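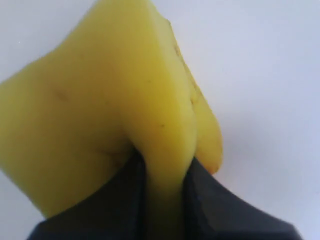
Soft yellow piece in the grip, seen from the wrist camera.

Buying a soft-goods cell: the questions we keep getting

Put together by Beril Sarıgül, planning desk, Başaran. Last tidied in November. If your question isn't on the page, send it to Selim Tatlı and it'll get added.

What is this page for?

Sites that want to put in a request for an arm, a gripper and a wrist camera to handle soft stuff. Sponges, foam pads, wipes, pouches. Rigid parts have their own page, different budget line, don't mix them.

Do we need a robot at all?

Maybe not. Fill in the one-page need sheet first. Pieces per shift, how many kinds of piece, who does the job now, what else they'd be doing. If the sheet has blanks it comes back to you. Brotomholm sent theirs back in three times and ended up with a chute and a better table. Cheaper.

Who signs?

Site lead, then Selim, then finance. In that order. Finance won't open it without Selim's name on it.

How do I split the budget?

Arm is the easy number, one quote and done. People forget the rest. Lines we want to see:

Arm and controller
Gripper, plus a spare set of fingers
Wrist camera, cable, bracket
Table or stand, bolted
Guarding or scanner, whatever the risk assessment says
Integration hours
Training hours for your own people
Test material (yes, its own line)
Spares and upkeep, first 2 years

Put 20 percent of the total aside as contingency. Not 5, not "tbc". Requests without it get bounced.

Why is test material a budget line?

Foam wears. A piece that's been pinched all week doesn't fold like one out of the wrapper, and if you only test on tired ones your numbers are for tired ones. Order 30 pieces of each kind at the start and keep a few unopened for acceptance. Mark the bag, not the piece. Marker ink changes what the camera sees and then you're arguing about that instead.

Do stained or marked pieces count in testing?

Yes if your line gets them. Keep a few in the mix. A brown smudge is enough to upset some vision setups and better to find out before you've paid the last invoice. Write down in the test sheet wich ones were marked.

Two fingers, suction or something fancier?

For foam, start with two fingers. Suction leaks through porous material and you end up paying for a bigger pump. Soft fingers and multi-finger hands are nice, but price them as an option, separate line, so it can be struck out without redoing the whole quote.

What finger width should we ask for?

Depends on the piece. A narrow grip on a fat sponge pulls the middle in and the rest flops over the fingers. Fine for dropping into a bin. Not fine if it has to go square in a box. Tell the vendor what happens AFTER the pick, that's the bit they need and the bit everyone leaves out.

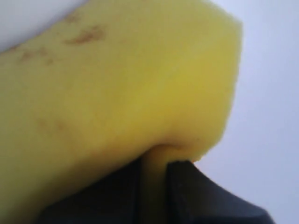
Foam pinched between the fingers, with the sponge overhanging both sides of the gap.

Is a grip like that one OK?

For a bin drop, we'd take it. For packing I'd ask for wider pads or a pick across the short side. Look at how much material hangs over and think about what it'll hit on the way to the box. Then put clearance in the request. In mm please, "enough room" is not a number.

Do we really need a camera on the wrist?

Get it quoted. Overhead cameras lose sight of the piece as soon as the gripper is over it, the wrist one stays close. Downside: a big soft piece can cover most of the view, so you get lots of yellow and not much else. If you need to see the drop spot too, budget for both cameras. Light, plain background helps and costs next to nothing. Do that before you pay for better software.

Lease or buy?

Under 6 months, lease. Pilot with an unclear end date, lease. Anything that's going to run two shifts, buy. Jodix will lease the arm and gripper together, cameras always bought. Check the return clause on fingers, worn pads get charged as damage.

Which vendors can we use?

Jodix for hardware. Biletti for integration and the guarding. Somebody else is possible but then add time for onboarding them, and that's your time not ours.

Can we reuse an arm from another site?

Ask. There's a list, Selim keeps it. Transport, a new stand and a new risk assessment still come out of your budget, so it's not free. Old controller means old software, get Biletti to look at it before you say yes.

What has to be in the acceptance test?

Your pieces, your bins, your lighting. Not the vendor's demo block. Say how many picks in a row, what counts as a drop, what counts as damage (torn edge, permanent crease, whatever matters to your customer). Agree it in writing before the order goes out. After is too late, they've got the deposit.

Should someone watch the camera footage?

Some of it, yes. The counter says picked or not picked and that's all it says. Pull clips of the grip and check where the material folds. Storage for footage is a small cost but it is a cost, goes under integration.

What about upkeep?

Pads, cable, a clean of the lens. Foam sheds, crumbs get into the finger slides. Name a person and give them hours in the plan. "The shift will do it" gets you a question from Selim.

My quote has expired, do I start over?

No. New quote, same form, note the old total and the new total side by side. If the diference eats into the contingency, site lead signs again.

Where do I send it?

Planning desk inbox, one PDF, need sheet on top. Loose spreadsheets go to the bottom of the pile. Cut-off is noon for same-day review, anything later waits till morning.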